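The Otilano table, after a good long while of living with it
A review by Nermina Dumitrescu

I should say first of all that I did not set out to buy a table. I set out to buy a lamp, and I came home having ordered a table, and my sister still brings this up. But the old one had a wobble that no amount of folded paper would cure, and when I leaned on the Otilano in the shop at Pavlović it simply stayed put. I leaned on it again, harder, and the salesman pretended to look at something else.

I bought it in October, so by now it has been through the holidays, one birthday party with glitter glue, and a great many evenings of my sorting things on it. I run a small mail-order business in greeting cards and paper goods from our dining room, and that means the table works harder than most. Breakfast happens at one end and parcels happen at the other, and in the busy weeks breakfast loses.

Delivery and putting it together

It came in 2 cartons, both of them heavier than I had been led to expect. The legs go on with 16 bolts, and the little wrench in the bag is a miserable thing, so do use your own if you have one. My neighbor Reinaldo Fagundes came over to help me turn it right side up (it is a two-person job, please don't try it alone, I did try it alone) and we were finished in 40 minutes, with a stop for coffee. The instructions are clear enough until the step with the cross rail, where the drawing seems to have been made from underneath by somebody lying on the floor. Once you lie on the floor yourself it makes perfect sense.

The top

What sold me was the grain, and I still catch myself looking at it while the kettle boils. It is that old-fashioned sort of oak look, with long dark wavy lines and, in places, stretched-out loops like the ones you get around a stone in a stream. The color is a warm medium brown, a shade or two deeper than I remembered from the shop, and it goes toward amber depending on the time of day. My mother's sideboard is much paler and I worried they would quarrel, but they get along well enough.

The finish is a satin one, and it does pick up reflections. If you have a big window, as we do, you will get soft grayish patches floating across the wood, and the first week I went at one of them with a damp cloth, thinking I had spilled something. The grain shows right through them, so now I know to tilt my head before I fetch the cloth. People who like a completely flat, matte surface should go and see one in person before they order.

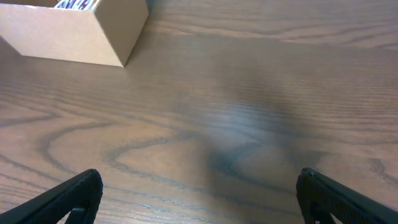

Working on it

Most days I have at least one cardboard box of stock out, and I'm afraid I am a slider. I pull boxes toward me, I push them away again, and I have been known to drag one the whole length of the table because I was on the phone. So far I have found one fine scratch near my usual chair, and you have to hunt for it. I blame a staple. These days I run my hand along the bottom of a box before it goes down, and I've had no more trouble.

Tape is another matter. If you stick packing tape straight onto the wood and forget it overnight, it leaves a tacky line. I used Truvura wood soap, well diluted, and a bit of patience, and it came away without dulling the shine. Glitter glue came off with a fingernail. Purple ink from a leaky stamp pad took me most of an afternoon, and I think I can still see where it was, though Reinaldo says I am imagining it.

Hot cups I wouldn't risk. I put a felt mat from Pudel under the teapot and ask everyone else to do the same, with mixed results.

Small complaints

The edges are a little sharper than I'd like, especially on the corners, and if you have small children running about at forehead height you will want to think about that. The underside is rough, too, and it has pulled a thread in one good pair of tights. And it cost me 100 more than I had promised myself I would spend, on top of the lamp, which I went back for in the end.

Would I buy it again? Yes, I would, and I'd get the bench to match while they still had it in the same color. They were out of them when I last called – the woman on the phone said to try again in spring.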